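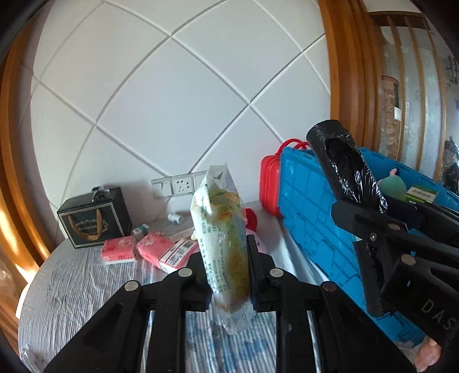

I have a drawer in my kitchen that I would save from a fire. It holds a stack of old envelopes, and on the back of every one of them is a grocery list. I started keeping them by accident one December, when I found three of them in a coat pocket, and now I can't throw one away. So let me make a case for the paper grocery list, written by hand, stuck to the fridge, and carried to the store in a fist.

I know what the phone can do! I tried it for most of a year. The app sorted my food by aisle, remembered what I'd bought before, and buzzed whenever I passed the Grimstead Market on my way home. It worked fine. I also stopped thinking about dinner at all, and I ate the same four things until I was sick of every one of them.

Paper is slower, and I love that about it. You stand in front of the open cupboard with a pencil and you look. There's half a bag of lentils back there. There's the good vinegar. By the time you've written "onions" you have already begun cooking, somewhere in the back of your head, and by "lemon" you may have changed the whole plan. Cross something out and you can still read it, so the idea you dropped on Thursday is sitting there waiting for you the next week.

And then there's what a list turns into when more than one person lives in a house. Ours hangs at eye level and anybody can write on it. Someone asks for crackers. Someone underlines crackers. Someone (I have my suspicions) adds "GOOD crackers" in marker. You can learn a lot about how a household is doing from a week of that. When my oldest was home with the flu, the list was nothing but popsicles and noodle soup, and I still have it.

People tell me paper gets lost, and sure, it does. I once left mine on the bus to Brundale and had to shop from memory. I came home with 2 jars of mustard and no milk. But I remembered more than I expected, and I think the writing did that. My hand had already been through the list once. With the app I couldn't have told you a single item without looking.

The other complaint is waste, which I take seriously, so I write on what's already in the house. Envelopes are the best because they're stiff and you can tuck coupons inside. The backs of school flyers are good too. If you want to get fancy, the stationery shop on Prakier Street sells a pad of 100 narrow sheets with a magnet on the back, and I've given that pad as a wedding present more than once. Nobody has complained to my face.

Prices are the part I wish I'd started earlier. For a while now I've jotted what I paid next to the things we buy all the time, eggs and butter and coffee mostly. It takes no effort at the kitchen table while the bags are still half unpacked. Flipping back through those is better than any budget I ever made, and I've made some very pretty budgets.

So try it for a month. Use a bad pen and the ugliest envelope in the mail pile. Hang it where everyone has to walk past it, leave the pen on a string, and see what gets written down while you're out.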